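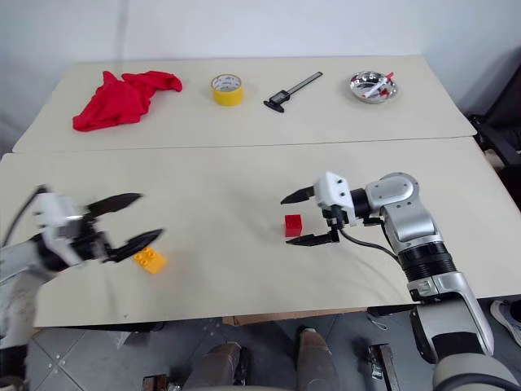 Two arms, one table, small stuff to pick up. Tape, caliper and a bowl in the back row.

Workshop Tips: Budgeting For A Two Arm Bench Setup

Quick one this time, parts order to get in before August. Gil-soo Choo wrote in asking what to put aside for a pair of small arms in a home shop, and whether the quote from Konar covers everything. It does not. They never do. Notes below, in the order I'd spend.

Table first. Before the arms. Measure reach, then buy the top. Two panels pushed together is fine and cheaper than one big slab, but check the heights match. One sitting a bit proud of the other is OK if you keep the work on one side of the seam. If parts need to slide across, shim it. Cardboard works for a week, then do it properly.

Clamps. Buy more than you think. A clamp under the table edge is the cheapest thing on the list and the one everybody forgets to put on it. Set aside 50 for clamps and brackets, and dont raid that money for anything else.

Cables. Look at where they loop when the arm is folded up AND when it's stretched out. Leave slack at the gripper end. Order one spare per arm on the same invoice, shipping on a single cable later is robbery. Label both ends.

Grippers. Plain two-finger type to start. Long narrow fingers are good for little cubes and toy bricks, not so good for anything heavy. Ask the seller for the price of replacement fingers before you sign, not after. Wisard quoted us a nice low arm price and then the spare fingers took half a day of emails to get a number on.

The money. Ours was 3000 for the pair with grippers, and I'd hold another 1000 back. Power strip, table, spares, the adapter you ordered wrong. Paloma Kapoor at Matlala keeps hers in a seperate account so it can't turn into a drill press. Smart.

Used gear: fine for arms if you can see it move through the full range first. Stretched out, folded, both directions. Listen at the elbow. I'd skip used power supplies.

Practice objects. Spend nothing. Raid the drawers:
- toy brick, small cube
- roll of tape, laid flat
- marker across a small steel bowl (harder than it looks)
- a rag, bunched up. Cloth is its own headache, save it for last
- caliper, if it's an old one. Not your good one!!

Floor. Tile is easy to sweep but check the legs for rock at the grout lines. Rubber pads, couple bucks. Keep the chair off to one side and your feet out from under, the base legs always win.

Delivery. Nistby told us 2 weeks and I'd plan the bench work for that gap. Get the table leveled, run power, clear the wall side so nothing hangs down into the reach. Then when the boxes land you're only bolting.

Get the return terms in writing. Email counts. Save the boxes and the foam untill the return window shuts, even if they take up half the garage.

Next time: drawer liners, and the glue question from last month which I still owe an answer on.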